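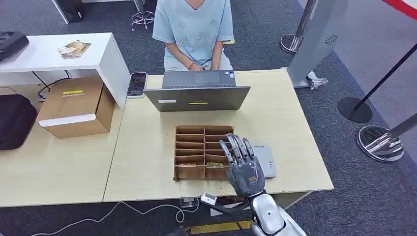 # 灵巧手工位的日常维护，应当写进制度

近年来，各单位购置灵巧手的热情很高，讨论多集中在自由度、负载和算法上，对一个工位如何布置、如何交接、如何检修，却少有人认真撰文。笔者所在的胡昂（Huang）装配实验室自今年3月起，用一只多指机械手练习小件的取放，料位采用普通的瓦楞纸格盘。运行至今，笔者的看法是：这类工位的多数停机，根源在于零位、线缆和料盘这几件小事，而这几件小事至今缺少成文的规矩。

先谈零位。机械手断电重启之后，各指关节的读数与实际姿态之间可能存在偏差。偏差很小时，空手做张合动作看不出异常，一旦进入狭窄的格子，指尖便会碰到隔板。我室目前的做法是，每次上电后先令手掌抬高，手指伸展，在格盘上方停留片刻，由操作人员核对姿态，确认无误后再允许下降。有同事认为这一步耽误时间，主张改为每日一次。笔者不赞成。3月份我室登记的23次异常停机中，有14次与重启后未核对姿态有关，所耗费的人力远远超过核对本身。

再谈料盘。有意见认为，纸质格盘不够正规，应当尽早换成机加工的定位盘。这一意见有其道理，定位盘的重复精度确实更高。但在调试阶段，纸格盘有两个好处不宜忽视：其一，隔板受力会变形，指尖误碰时不易损伤手指外壳；其二，隔板上的压痕会保留下来，维护人员据此可以判断手指从哪个方向偏入。我室规定格盘出现明显压痕即须登记更换，旧盘注明日期后留存，供复查使用。待抓取动作稳定之后，再换用定位盘也不迟。 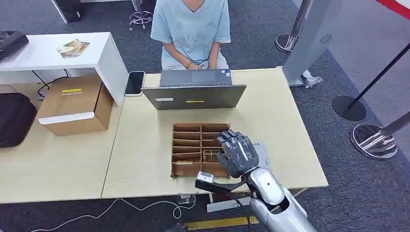
格盘的固定方式同样需要统一。此前各班次自行摆放，位置略有出入，程序中的坐标便要反复修改，改来改去，已经说不清哪一版是基准。现行办法是以台面为基准固定格盘，任何人不得为迁就程序而移动料盘，也不得为迁就料盘而私自改动程序。两者不一致时，应先停机，再查手腕与前臂的连接是否松动，最后才考虑修正坐标。这一顺序曾引起争议，笔者仍主张坚持，因为修正坐标最为方便，也最容易把机械故障掩盖过去。

线缆问题则更为琐碎。手腕处的线缆随前臂运动，弯折最为频繁，而外皮的磨损往往起于内侧，例行巡视时很难发现。我们参考同行Postetti公司的检修表，将腕部线缆列为单独一项，要求在断电状态下用手逐段触摸检查，不得以目视代替。地面走线也应一并纳入检查，电源线与信号线分开敷设，不得横在人员进出的位置。检修表原定满分100分，低于80分即停用整改。执行一段时间后发现，总分制容易让严重缺陷被其他项目的高分抵消，现已改为腕部线缆和急停两项一票否决，其余项目仍按分值计算。

关于人员配置，笔者也有一点意见。目前不少单位把工位看护视为辅助岗位，由当日有空的人临时承担，程序在一台电脑上，记录在另一处，交接时全凭口头。Lalon项目组曾与我室交流，他们把调试电脑固定在工位旁，由当班人员坐在机械手对面操作，程序版本与检修记录存放于同一目录，交班时双方当面核对。这套办法并不高明，却使责任有了着落。我室自4月起照此办理，交接中的争执明显减少。

至于外包维护，笔者持保留态度。供应商Jesta提供的年度保养服务，对减速部件和驱动板的检修较为专业，自行拆解并不可取，这部分应当交给对方。但姿态核对、料盘更换、线缆触检属于每日工作，等待外部人员上门，既不及时，也不经济。建议在采购合同中将两类工作分开列明，并要求供应商交付时附带零位核对的书面步骤，长度最多两页，贴在工位旁即可。现有的随机手册篇幅甚长，当班人员很少翻阅，真正需要的几条散见于不同章节。

还应说明的是，上述意见来自一个规模不大的实验室，所用工件较小，节拍要求也不高，未必适用于产线。产线上的手爪通常动作单一，零位漂移的后果与多指手并不相同，维护周期可以另行确定。不过，先定顺序、再定人员、后谈改进，这一原则笔者认为仍可参照。我室拟于下季度修订《工位维护细则》，格盘的更换标准和腕部线缆的更换周期尚未最终确定，欢迎使用同类设备的单位来函，提供各自的记录。

2025-04-27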